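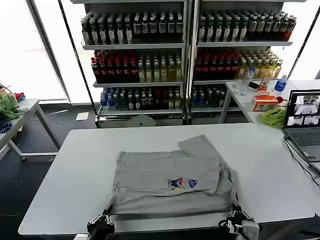 FLELTELL, July

Muireann Daly had the shirt nearly square when one sleeve came loose again. It flipped up over the fold and lay there, wrinkled along the top. She left it and looked at the little cartoon figure on the front, red and blue and yellow.

"That's Colm's," said Bríd Lynch from the doorway.

"I know whose it is."

"He's forty-one years old."

"He liked it," Muireann said.

Bríd came in and put her bag down by the wall. It was seven in the morning and already warm. The shelves behind the table were stocked top to bottom with drinks, the dark bottles with white labels up high, the dark red-labeled stuff and the yellow-green stuff in the middle, the water down low. Colm had filled them before he left. He had always filled them before he left, even for a weekend, and this time he had done it the same way and gone to his brother's in Merkum with two suitcases.

"Did he ask for it back?" Bríd said.

"He called last night. He asked if he'd left a gray T-shirt. I said I'd look."

"And you looked."

"It was in the dryer. It wasn't hard."

Bríd walked along the shelves with her hands behind her back. She had worked for the two of them for six years and had never once taken a drink without writing it in the book. "Tadhg Brophy wants 12 cases of water for the ball field," she said. "He says he'll pay at the end of the month."

"He said that in May."

"He paid in May."

"He paid in June," Muireann said. "Give him the water."

She took hold of the sleeve and tried it flat, then tried it tucked behind. Her mother had folded shirts on the kitchen counter with a magazine inside to keep the edges straight, and slid the magazine out at the end. Muireann had never learned to do it. Colm folded his own. He rolled them, in fact, and stood them in the drawer on end, and for eleven years she had opened that drawer and thought it looked like a box of bread rolls.

"You could mail it," Bríd said.

"I could."

"Or Tadhg goes up to Merkum for the tournament. He could take it."

"I'm not sending a shirt with Tadhg. The whole town would hear about it."

"The whole town has heard about it."

Muireann laughed, and then she sat down on the edge of a crate. The rent on the shop was 1,965 a month and she had been over the numbers the night before, after he called. She could manage on her own if she kept Bríd three days and dropped the Presis order, which never sold anyway. She had written it all out on the back of an envelope. It came out 80 dollars ahead, and she had checked it twice and gone to bed.

"Did he say anything else?" Bríd asked.

"He said his brother's place has no air conditioning. He asked if the man ever came about the back door."

"Did he come?"

"No."

"So what did you tell him?"

"I told him no. He said he could come down and do it himself, it was only the hinge."

Bríd picked up the order book and found the page. She wrote down Tadhg's name and the 12 cases and the month, and she underlined the month. Then she capped the pen.

"It is only the hinge," she said.

Out in front a truck pulled in and someone leaned on the horn. Bríd went to see about it. Muireann got up and shook the shirt out by the shoulders and laid it down again with the picture underneath. She brought the sides in. She brought the sleeves in after them, one and then the other, and turned up the bottom. When she turned it over it was a little crooked, and one sleeve was already working its way out.

She found a paper bag under the register and put the shirt in it. She wrote COLM on the bag and set it on the hook by the back door, where he would see it when he came in with his tools.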